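KIDESBY, Saturday, March 6, 2021 - Cans are back at the Vivach drinks stall, and so is the ring-pull fund. The stall has been handing out cold soda at the Kidesby hall since October, and regulars are asked to snap the tab off when they're done and drop it in the jar by the door.

Target is 3000 tabs. Calum Munro, running the stall again this year, would not give a running total. "Getting there," he said. "Slow in the winter, people want tea."

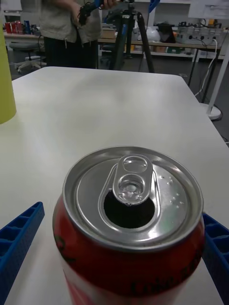 An opened can of soda at Kidesby, tab still on.

Tabs go to the Jetavberg scrap yard, money goes toward new benches. Whole cans also taken but rinse them first please, the last lot was sticky and Innes McIver had to hose out her van.

To get a tab off, bend it back and forth untill it gives. Don't twist, don't use teeth. Mind the edge of the opening, its sharper than it looks. Kids should hand theirs to a grown-up.

The stall is open 2 to 8 on Saturdays. Two flavors only for now, orange and cola, more if the supplier comes through. Cash or card. Bottles not accepted, the yard doesnt want them.

Anyone with a jar of tabs at home can bring it in during opening hours, or leave it with McIver at the Engström shop next door. Put your name on the jar if you want it back.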